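床上收拾的小窍门，想到哪写到哪

先说一句，我家床就是个大托盘。什么都往上扔。手电、线、笔、没叠的布，回头睡觉前一股脑推到地上，第二天再捡起来。这毛病改了好几年没改掉，后来干脆换思路：既然都要扔床上，那就拿床当台面，扔完当场分掉，晚上之前床必须空。

下面这些是四月换季时记的，零零碎碎，凑合看。

一、先开窗，再动手

窗帘拉到两边，窗开条缝。抖布的时候灰很大，关着窗等于白抖，灰飘一圈又落回床单上。我家窗帘一块青绿一块芥末黄，不配套，懒得换了，反正拉开都堆在边上。花盆里枯掉的别急着扔，根还在的剪到贴土，浇透一次，等两个星期看看。没动静再倒。

二、纸箱靠床放，别放门口

放门口要来回走，走两趟就不想干了。箱子贴着床边，手一伸就能丢进去。箱口别封，也别往箱子上面堆纸（我老堆，堆完就忘了箱子里有啥）。纸和塑料片单独拿个文件袋，立着塞在箱子侧面。

箱子底要是软了，里面垫一块硬纸板，横过来垫，跟底缝十字交叉。比缠胶带管用。胶带缠底下只管接缝，中间照样塌。 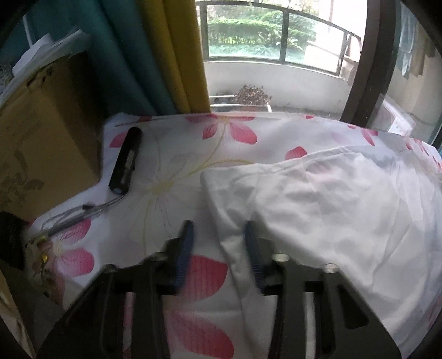

Kenneth Strachan

花床单有个坏处，小东西掉上面看不见。粉的花瓣，黄绿的梗，弯弯绕绕的，细线往上一搁跟印上去的一样。所以我的顺序是先捡细的，再捡大的，最后才动布。反过来做肯定丢东西，一掀布，小零件全滚到床缝里去。

三、线和手电

手电先关。别笑，我有一次亮着就塞抽屉，第二天要用没电了。长期不用的，装干电池那种把电池抠出来，漏液了整只报废。充电的隔一阵子充一回，别等彻底没电。

线不要绕手掌绕死圈，绕两圈反一下，再绕两圈再反一下，下次拉开不打结。接头那一端留在外面，不然每次都要全拆开才知道是哪根。绑线用旧袜子口剪一圈就行，橡皮筋不好，放久了粘在线皮上，扒都扒不干净。

Dralico那种带拉链的网袋我买过一包，装线挺好，看得见里面。不过拉链头容易勾布，别跟枕套毛巾放一起。

笔之类的长条东西，找个旧牙刷杯立着。躺着放就永远在最底下。

四、白布的处理

床上最容易堆的就是白布，枕套、小毯子、旧床单剪的垫布，揉成一团扔那儿，过两天自己都不知到是干净的还是脏的。我的办法很土：干净的一定叠，哪怕对折一下也算；没叠的一律当脏的，直接进洗衣机。不闻，不看，不犹豫。多洗一次就多洗一次，省得想。

发黄的白布，先用温水泡，加一把过碳酸钠，泡个把小时，再正常洗。千万别跟醋或者84一起倒，各用各的。领口枕头那块油印子，洗洁精点上去搓一搓，比洗衣粉快。

有印花的另说。粉色红色的花，头一回洗要单独洗，冷水。拿块湿的白棉布在角上按一下，布上有颜色就说明还掉色，下回还得单独。我有一条枕套就是跟新床单一块洗，出来粉不拉叽的，救不回来，现在当抹布。

五、铺大单子一个人怎么弄

一个人铺大床单最烦的是这头拉平那头跑了。几个办法：

先铺床头，压上枕头或者随便什么重的，再去床尾拉。别站在中间拉，越拉越歪。

抖的时候两手捏住同一条边，隔一臂宽，往上扬，然后松一点力让它自己落。落下来中间鼓一包空气，别马上按，等它自己瘪下去再抹。从中间往两边抹，别从一头推到另一头，褶子全推到边上了。

对着床的长边找中线：床单对折熨一道，或者晾的时候就沿中线搭在杆上，干了自然有印。铺的时候印对着床头正中，两边就齐了。
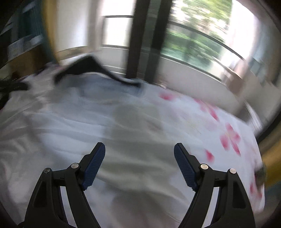

还有褶子。洗完没及时晾的，死褶子特别难弄。喷壶装水，细雾喷一层，手掌抹平，人走开，干了就好了七八成。急用的话吹风机热风离远一点吹，一手吹一手拉。熨斗也行就是太麻烦，大单子我从来不整条熨，只熨翻出来露在外面那一道边。看着整齐就够了，谁掀开看。

晾的时候多甩两下，比事后补救强。竖着甩完再横着甩。杆子不够长就搭成人字形，中间撑个衣架，透风，不然叠在一起那块总是潮的，收进柜子一股味。

六、床单边角老跑

买过Nidholm的松紧夹，四个角用，头一个月挺紧，后来松了。现在用土办法，床单四个角各打一个松松的结，塞到床垫底下，结卡着就不动。结别打太紧，洗之前还要解开。床垫太厚的话单子不够长，先量。我那条标的是两米，洗缩水了，短的那截正好在脚底下，气人。买之前看一眼是不是预缩过的，没写就往大了买。

七、收柜子

一套装一个枕套里，床单被套叠好塞进同一花色的枕套，要用直接抽一包。不用翻。叠的方向统一，开口朝里，折边朝外，拿的时候不会带出别的。

柜子最底下垫张旧报纸，换季的时候换掉。防潮的小包写上月份，用马克笔，不写肯定忘。樟脑别直接挨着白布，会有黄印，包张纸。

Heydari那边有人问真空袋能不能装棉被，能，但别抽到硬邦邦，抽到七成，放久了棉花压死了弹不回来。羽绒的不建议。

八、补几条忘了写的

阳台门边放块地垫，踩了阳台再上床那个灰，洗多少床单都没用。

栏杆先擦再晾。每次都是晾完才想起来，一道黑印。

纸箱清完就拆平，当天拆，留着"以后有用"的箱子会自己变多。

床沿那一圈用旧丝袜套在衣架上刮，头发灰尘都带出来，比吸尘器的扁嘴好使，缝太窄扁嘴进不去。

枕头晒完要拍，拍完放凉了再套枕套，热着套容易返潮。

先写这么多，洗衣机响了，去晾衣服。被罩怎么套下回再写，那个要讲半天。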